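Clesell Forum > Lab and Shop Automation > Buying and Budgeting

What did you forget to budget for with your first arm?

Zuweira Boateng
Posted Jul 25, 2025

We have money for one arm and a two-finger gripper, and I have to hand in a list of everything else by the end of the month. My boss's version of the list reads "arm, table." The dealer's version runs to four pages and includes a branded mug. I'm looking for the truth somewhere between the two.

It would share an open office with people at desks, so no cage and no separate room. The jobs are light: picking up small boxes and handing things to whoever is nearby. Quote for the arm is settled. What I need is the boring stuff, with prices if you have them, and whether a fabric cover for the gripper is worth having or is basically a sweater for a machine.

Declan Tapsell

It is a sweater for a machine. Buy two.

We run ours in an open office too, desks and all. Our extras came to $3397 the first year, and I had asked for $481, a number I remember because it gets read back to me every January. Most of the gap was cables, mounts and a second monitor.

Views from the wrist camera, dark knit cover on, people at work nearby: 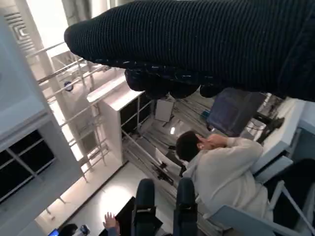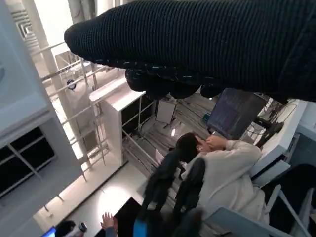 What I'd put on your list, in the order it hurt

1. A wrist camera, and time to choose the mount. Look how much of the upper part of the view goes to the cover and the fingers. If you need to see what you're picking up, try the camera and the cover together before you pay for either. We bought them a month apart from two different shops and then introduced them to each other.

2. Cable. Measure from the base to the desk, then measure along the route the cable will really take, around chairs and up table legs. Order for the second number. Sleeving and floor covers are cheap until you need them by tomorrow, so put them on the first order.

3. Covers. Ours are knit, $40 each from Madik. Cheap next to a gripper, and you want a spare for when one snags. Ask what the fabric does to your grip on smooth boxes. Ask before you buy, because the answer we got afterward was "oh, it slips."

4. Desk space for whoever is running it. A monitor, a keyboard, a chair that doesn't belong to somebody in accounts. I left this off completely and spent a while working on a windowsill.

5. A safety review by someone who isn't you. I can't give you a price because ours was folded into the install. Get it in writing that people will be sitting within reach, if they will be.

The mug is fine. Take the mug.

Saqib Bukhari

just get the Uniyal bundle, it has everything

Stavros Angelovski

The bundle doesn't have everything. It has a stand, a power strip and one cable, and when I priced those separately I got to $300 less than they charge. It also leaves out shipping for the stand, which weighs as much as I do.

I agree with Declan on most of it, but I'd move the safety review to the top. Ours led to a different table position, and that changed the cable lengths, and by then the cables were in a drawer with the tags cut off. Do the review on paper with a floor plan, chairs included, then order.

On covers: check whether your gripper maker minds. Some fingers have pads that are meant to touch the object directly, and a cover over them may mean redoing your grip settings. That's staff time, so put hours on the list as well as dollars. My boss also believed in "arm, table." He came around when I gave him the list with a column for who would be doing each job and his name was in it twice.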